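About Ponmont

Hello, and thanks for clicking through! We're Ponmont, a small company in Murham, and we look after robot arms that work around kitchens. Most of our customers already own an arm. What they don't have is somebody with the patience to set it up properly, keep it lined up and come back when it starts missing the mug. That somebody is us.

I started the company after a few years of fixing packaging lines, where the robots did the same move all day and you could hear it when something was off. Kitchens are messier. Cabinet doors get left open, mugs get left on counters, and there's always a coffee machine in the way of whatever the arm wants to reach. I like that a lot more, to be frank, even on the bad days.

So the easiest way to tell you who we are is to tell you about our kitchen cell, the one we've spent the most time on. It lives in simulation – an arm, a counter, a stove, cabinets and a coffee machine – and we treat it just like a cell bolted to a floor. It has a logbook. It has a maintenance plan. It goes wrong in ways that take all afternoon to find.
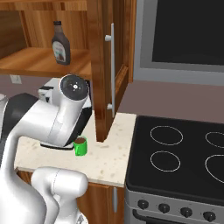

Murham, December

We rebuilt the base setup this month, so I can tell you how it goes while it's fresh. First job is always the mount. The arm's base position gets checked against the front edge of the counter, and we do it before loading anything that can be knocked over. If the base is out by even a little, every number you collect later is wrong by that same little bit, and you'll spend days blaming the gripper. (I have. Twice.)

Then we go joint by joint. Each one gets run slowly out to its limits and back to its zero, and we compare where it says it is with where the model puts it. It's dull work and I put the radio on for it. After that comes reach, with the doors open as well as closed, because an open cabinet door hanging over the counter is just the kind of thing a wrist will clip on its way to a mug. We keep a slow approach for the last stretch down to the countertop, and we leave it slow even when a customer asks us to speed it up. They can change it themselves once we've gone home!

The gripper comes last. We set how wide it opens, how hard it closes and what it does when it closes on nothing at all. That third setting gets skipped all the time. On an arm we picked up from another shop it had been left blank, and the poor thing would pinch thin air and then carefully carry it over to the stove.

Once the setup passes we run it, and then we run it some more. Our rule for a finished cell is 2000 pick attempts with no change to the settings in between. If we touch a setting, the count goes back to the start. On this last rebuild we got to 1507 before I found a wrong friction value on one finger, and back to the start we went. I wasn't much fun at dinner.

Looking after the cell from week to week is a smaller job. We repeat the zero check, look over the collision shapes on anything that's been moved or swapped, and replay a set of 121 saved picks that we know inside out. Those picks are our favorite tool. They cover the awkward reaches, like a mug close up to the coffee machine, where one finger has to come down between the cup and the front panel with not much room to spare. When an update breaks something, those are the ones that tell us, usually within minutes.

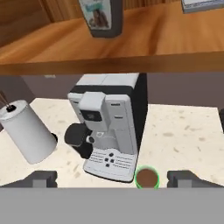 Werkov wrote to us after their own handover that they'd expected to hate the replay checks and now run them before the first coffee of the day, though they'd still like a shorter report at the end. Fair enough. The report was long, and we've since cut it down to one page with the failures at the top. If you want the full version it's still there, we just stopped sending it to people who only wanted to know if the arm was okay.

They also asked how we decide what counts as a repair. For us it's anything where the arm used to do a thing and now doesn't. In a simulated cell that can be a joint limit that got overwritten, or a finger pad whose shape no longer matches what you see on screen, or a camera that has crept off its mount in the settings after somebody merged two versions. We log every one of those the same way we'd log a worn belt. There are 338 entries in the book now, and plenty of them are me fixing something I did the entry before.

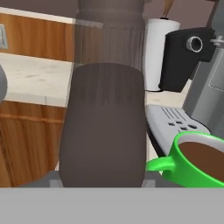
Camera checks deserve their own bit of this page, I think, because they're what customers call us for most. An arm can be perfectly zeroed and still grab badly if the view from the gripper is off. We start by looking at the fingers themselves, which should sit level with each other at the bottom of the view, and then at whatever they're closed on. After that I look for something nearby that I can judge an angle from. A green mug over by the drip tray is great for that, with its handle curving out toward the right finger, since a handle on the wrong side means the view has been flipped somewhere along the way. You'd be surprised how often a flipped view gets through three rounds of checks done with nice round objects that look the same from every direction!

If the view is off, we don't fix it by nudging numbers until it looks right. We go back to the mount, measure again and work forward. It takes longer and the customer sometimes stands there sighing, but then it stays fixed.

What else? Our workshop name is on the Đoàn building directory in Murham, second door past the loading bay, and you're welcome to come by and watch a replay run if you call first. Mornings are best, before ten, when the checks are going. We take on new cells, old cells, and cells that another firm set up and then stopped answering emails about. We'll need your settings files, your gripper model and a rough drawing of the counter – pencil is fine. Send them over with a line or two about what the arm keeps getting wrong, and I'll write back myself.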